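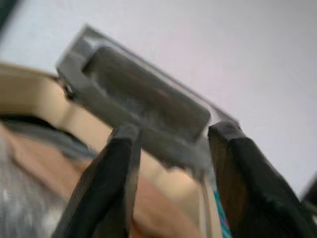
This page was last changed in October, at 14:40.

Drukavbridge Rovers are a women's soccer club from the river town of Drukavbridge, and I've been keeping this article going since I quit playing for them (left back, bad knee, no regrets). They play in the Clevano League, second tier, in green and white.

The club was started by Gunvor Skjelbred, a goalkeeper who couldn't find a team when she moved to town and put a note up at the bakery. 14 players came to the first practice! The early games were on the school field, which slopes so badly that the captain always asked to kick uphill first.

Rovers moved to Tremier Park a few years later. It holds 800, with 200 seats under the roof, and the visitors' end gets all the wind. 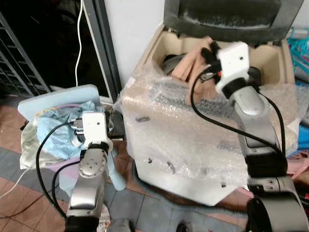

They went up that same spring – a 1–0 win at Öberg, with a header from a corner in the last minute – and I still can't watch the clip without yelling. The next season was rough, and they only stayed up on goal difference.

Öberg are the big rivals. The two sides have met 40 times in the league, and Rovers are slightly behind on wins, though I'd argue one of those losses should have been replayed (see the talk page, where I've gone on about it plenty).

Skjelbred coached until her second retirement and still runs the under-12s. I'm missing the lineups from the school field years, so please add them if you kept the programs.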